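Getting football kit clean (and keeping it that way)

If you've got a player in the house, you'll know the pile. It comes through the door on a Saturday and it sits there, and by Sunday night it has a personality of its own.

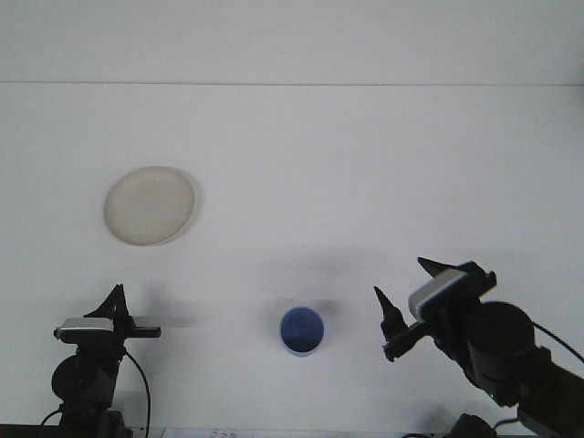 I've been washing kit for the Gallell under-elevens for two seasons now, plus my own five-a-side stuff, and I love it far more than I expected to. There is real joy in pulling a white sock out of the machine and finding it white! So I've put together everything I do, with plenty pinched from other parents along the touchline.

Mud first

Let it dry. I know it's tempting to run the whole lot under the tap as soon as you get in, but wet mud just spreads and works its way into the knit. Hang the shorts and socks over something outside, go and have your tea, then bash them together over the grass. You'll be amazed how much drops off. An old nail brush gets the rest.

Turn the socks right side out before you do any of this. Little balls of rubber crumb from the 3G pitch hide down in the toes, and you want those in the garden and not in your filter.

The soak

Cold water, a good squirt of ordinary liquid detergent, and leave everything for a couple of hours, or overnight if it was a proper bog of a match. Whites in one bucket, colours in another. Our away shirts are maroon and they will run given half a chance (ask me about the pink shorts we wore against Udamach).

For grass stains, rub in a little neat detergent before the soak and give it ten minutes. Mekdes Gidey swears by white vinegar mixed half and half with water, dabbed on with an old flannel, and I have to say it shifted a knee stain I'd given up on. Don't mix vinegar with bleach though, ever.

Blood needs cold water only. Warm water sets it.

In the machine

Shirts inside out, so the numbers don't rub. I wash at 40 for socks and shorts and cooler for anything with a printed badge. No fabric softener! It coats the fibres and the shirts stop wicking, and then they smell worse after one half than they used to after a whole match. Do up any zips and Velcro as well – goalie gloves left open will chew a training top to bits.

Goalie gloves, by the way, never go in the machine. Lukewarm water in the sink, a drop of mild soap, squeeze gently until it runs clear, then dry them flat and out of the sun. Fuad Gebretsadik got two full seasons from one pair this way and he dives for everything.

Boots

Knock them together at the pitch, brush off what's left at home, wipe over with a damp cloth. Take the insoles out, and the laces too if they're caked. Then stuff the boots with newspaper and change it before bed. Please don't put them on the radiator, it cracks the glue and the soles start to flap. Mine sit on a rack in the porch and are ready again by training on Wednesday.

Shin pads

These are the real source of the smell, in my experience. Wipe the hard part with soapy water, hand wash the sleeves, and sprinkle bicarb on any padding that's still whiffy. Leave it on overnight and shake it out in the morning.

And empty the kit bag! I found a banana in ours in July, from a tournament at Dondama. A wipe round with hot soapy water and a day upside down on the line sorted the bag out. The water bottle next to it had to go.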